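Moleseo puts two-arm sorting kit up for hire by the month

Small packers who can't stretch to buying a robot cell outright can now rent one. Moleseo has opened bookings for a two-arm tabletop sorting kit, aimed at gift hamper outfits, bakeries, nurseries and anyone else who spends the day moving small things from one container to another.

The kit goes by the name Vovberg. Price is $930 a month, freight on top, with a minimum hire of 2 months. First units go out in April.

For that you get both arms, the grippers, a controller, an overhead camera and remote setup help. You don't get a table. Moleseo says any solid bench will do so long as it doesn't wobble, and customers are asked to send the bench measurements before delivery so the mounts can be cut to suit.

The two arms don't carry the same gripper, and that's on purpose. One is meant for chunkier goods, the other has finer fingers for the fiddly stuff, and the software decides which gets the job. You can overrule it. In the demo software that's a single tick box, buried two menus down, which is a bit annoying when you're trying to do it in a hurry. 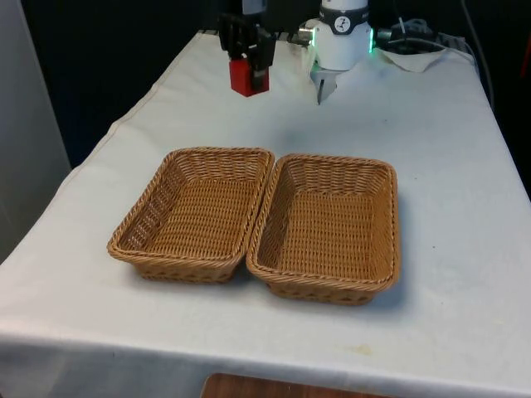

Two empty baskets on the table, the black and white grippers over the back.

Teaching it a new job is the part Moleseo is pushing hardest. No code. You do the task by guiding the arms through it, save the run, do it again a few times with the items moved about, and leave it to train. The company reckons on 9 good runs for a simple pick and place between two containers. More for anything floppy or see-through.

Woven baskets are on the supported list from day one, along with cardboard trays and plastic tubs. Good news for the hamper trade, where plenty of the stock goes out in wicker or something like it. Open weave has been a headache for older systems, fingers catching in the gaps and so on. Moleseo's answer is a slower approach near the rim and a setting that keeps the fingers a set distance off the walls. Costs a bit of speed. The company's own figure is 83 picks an hour with that setting on, and we have not been able to check it independantly.

That won't worry a fast human packer. It isn't really pitched at them though, more at the dull end of the shift, topping up, sorting returns, that sort of thing.

A few catches worth knowing before you sign.

Power and data leads all run out the back of the kit, so it needs clear space behind it and can't be shoved hard against a wall. Light matters too. Strong sun across the bench throws the camera off, and the setup guide asks for a plain cover on the work surface in one colour. A cheap tablecloth is fine, according to the guide, but pull it tight as deep creases can be read as edges.

Grippers are covered for normal wear. Drops and spills aren't. Anything sticky, so honey, jam, icing, is off the menu unless it's sealed in a jar or packet.

Support is by phone and video from 8 am to 6 pm. No weekend cover yet, a real gap for market stall suppliers who do most of their packing then. Moleseo says it is looking at it but wouldn't give a date.

The obvious rival is Lisov, whose single-arm kit is sold outright and not hired. Simpler, less to go wrong, but one arm can't hold a basket steady while it fills it. Han has a two-arm bench system too, though it's pitched at labs and priced on application.

Moleseo will put hire fees from the first two months towards purchase if a customer decides to keep the kit. The purchase price hasn't been published. We've asked and will update this story whne we hear back.

Bookings are through the company's website. A refundable deposit applies.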